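A day among the seed presses: my visit to the Cosex works

I've been meaning to write this up since January, when I finally got myself to the Cosex open day. For anyone new here, I look after a small rapeseed pressing shed on the edge of a farm, and our old screw press is getting very tired indeed. So when the invitation came to go and see how a proper oil mill gets put together, I said yes before I'd even looked up the trains!

It was a long way to go for one day, and I arrived with a bag full of seed samples, a cheese sandwich and far too many questions.
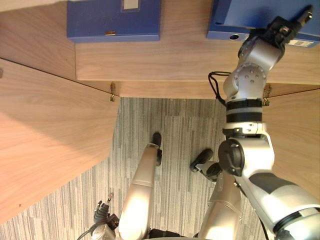

Maëlys Ferrand
Contributing writer, small mills and pressing

We started at 9 in the morning with coffee and the safety talk, then straight out to the assembly hall in borrowed boots (mine were two sizes up, so I clomped). The hall is bigger than I'd pictured and much quieter. I think I was expecting sparks everywhere. Most of the noise came from a Honda generator running by the loading doors, where they were testing a little portable press for a customer with no mains supply.

The part I'd really come for was the screw shafts. If you've ever pressed seed you'll know that everything depends on the worm and the cage around it, and ours has worn so badly that the cake comes out with far too much oil still in it. They build their shafts in separate sections, so you can swap the worn end and keep the rest. I asked to see one being taken apart and a very patient fitter did it for me, then did it again because I'd been fiddling with my notebook the first time. He had it back together before I'd finished writing.

They had 16 presses on the floor at different stages, from bare frames to one that was painted, wired and waiting for a lorry. The smallest would just about fit in our shed. The biggest, well, you could fit our shed in that.

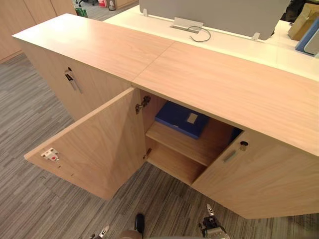 Cabinet with the door open, beside a white desk.

After the presses we went through to filtration, and this is where I got properly excited (sorry, I know). We've always let our oil stand in tanks and settle, which is cheap and slow, and in cold weather it's slower still. Cosex fit a plate filter made by Preller, and they had one running on fresh sunflower oil. It went in looking like muddy tea and came out a lovely clear gold. I had a taste on a bit of bread. Nutty, a tiny bit grassy, very good.

I did ask about cleaning, as that's always where the brochure goes a bit vague. The cloths come off by hand and want scraping down after every run. The demonstrator reckoned about 33 minutes for one person who knows the job. I'd double it for me, at least to begin with.

Lunch was soup and a huge tray of pastries, and I got chatting to a couple who press walnuts and hazelnuts. They run their press much slower than we do and were horrified by my temperatures. We swapped addresses and I've since had a very long email about nut skins, which I'll share another time if there's interest. 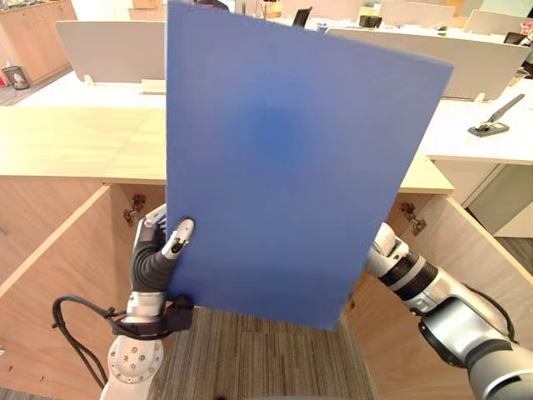
Cosex works, January

The afternoon was all about heat and seed preparation, and I'll admit I flagged a little in the middle. The session on drying was useful, though. Our moisture readings jump about all over the place from load to load, and I've been blaming the meter. The engineer looked at my samples, rubbed some between her fingers and asked how we stored it. Then she asked again, a bit more slowly. So the store is getting a new floor this spring.

There was also a talk on Prevura, the control system they now offer with the larger lines. It keeps an eye on the motor load and the barrel temperature, and slows the feed when things start to climb. I liked it more than I thought I would, as I've stood beside a choked press with a spanner at midnight and have no wish to do it again. It's a pricey extra for a shed like ours, and you can't have it on the two smallest models anyway. I asked whether that might change and got a smile and a "perhaps".

One thing I'd have liked was more on spare parts. The catalogue they handed out lists 393 of them, and I came home with no idea which ones I ought to keep on the shelf. I've written to ask for a short list for a single small press, and I'll add the reply to this page when it comes.

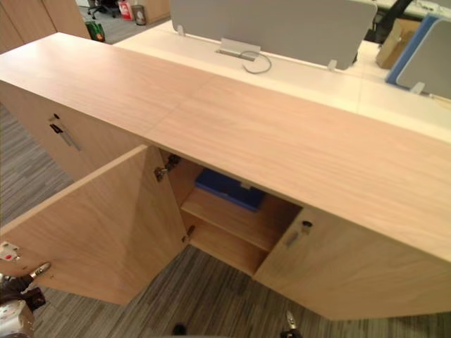
Long low cabinet in a light wood-grain finish.

We finished at half past four with a walk round the yard, where a whole refining unit was strapped down under sheets ready to go. I missed my first train by talking too much about press cake (the pigs get ours, and I'm told we could be selling it) and ate the cheese sandwich on the platform.

Would I buy from them? Probably, yes, once I've seen a firm price with delivery and fitting in it. I've asked for a quote on the second smallest press with the sectioned shaft, plus the filter as a separate line so I can see what it adds. If you've got one of their machines running in a small place like mine, do please drop me a note and tell me how long your cage bars last!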